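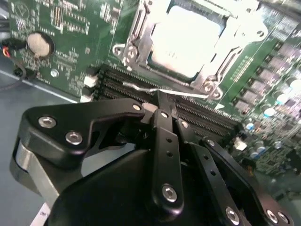
The Gimitard Challenge asks student teams to programme a robot arm to carry out part of the servicing of a desktop computer, and the regional round is held each July at Landeg College. Two members of our teaching staff attended this year with 14 students from the second-year engineering group. The purpose of the visit was to decide whether the college should enter a team next year and to see what equipment and teaching time would be needed. The task set for this round concerned the processor and memory area of a motherboard, worked on inside its metal chassis. The gripper has to be brought in low over the long black memory slots, with the thin retention lever of the processor socket close by, and there is little clearance between the fingers and the parts on the board. Our students had practised only with wooden blocks on a flat bench, and several remarked on how much more demanding this was.

Arrival and welcome

The party was received in the main hall at 9.30 and given a safety briefing before entering the workshop. Visitors were asked to remain behind the yellow line at all times and to keep their bags in the cloakroom. The briefing was clear and well pitched for the age group. Vesna Nikolaidis, who leads the robotics course at Landeg, then explained the rules and the marking scheme. Each team has 20 minutes at the bench, including setting up. Marks are given for the work completed and for the written log, and are taken away for any contact with the board outside the permitted area.

The workshop

Over 200 people attended during the day, including parents and staff from neighbouring colleges. The morning session was crowded and some of our students had difficulty seeing the benches. It was better after lunch, when the groups were smaller and the teams had more time to answer questions.

We spent the longest time with the team from Lindar. They had divided their program into short stages, each of which could be stopped and repeated without starting again from the beginning. Their log recorded every change made since the spring term, with the date and the initials of the student responsible. Ms Nikolaidis told us that the log is the part of the entry most often left until the final week, and that judges can usually tell.

The team from Skondutau had taken a different approach and relied much more on camera guidance. Their first attempt was halted by the judge when the arm moved outside the permitted area. They corrected the fault and were allowed a second attempt, which scored 69. Our students were interested to see how calmly this was handled, and two of them have since asked to write up the Skondutau method for their coursework.

Lighting was raised by more than one team. Bright metal parts, the processor among them, can appear almost white to a camera under strong lamps, and a program which works in one room may fail in another. Landeg allows teams into the workshop on the previous evening to adjust their settings. We would need to allow for an overnight stay if we were to make use of this.

Costs and staffing

The host college provides the benches, the arms and the computers to be worked on. Teams bring their own laptop and are expected to have had access to a similar arm during the year. The college does not have one at present. Landeg has offered the use of its workshop for 2 afternoons each term, subject to a member of our staff being present throughout. Travel by minibus took a little over an hour each way.

Recommendations

It is recommended that the college enter one team next year, drawn from the present first-year group, and that the offer of workshop time be accepted before the end of term. A log should be kept from the first session. The department should also obtain a number of old desktop computers for practice. The IT office has been asked whether any are due for disposal.

Parking at Landeg is limited, and the minibus should be booked in with reception beforehand.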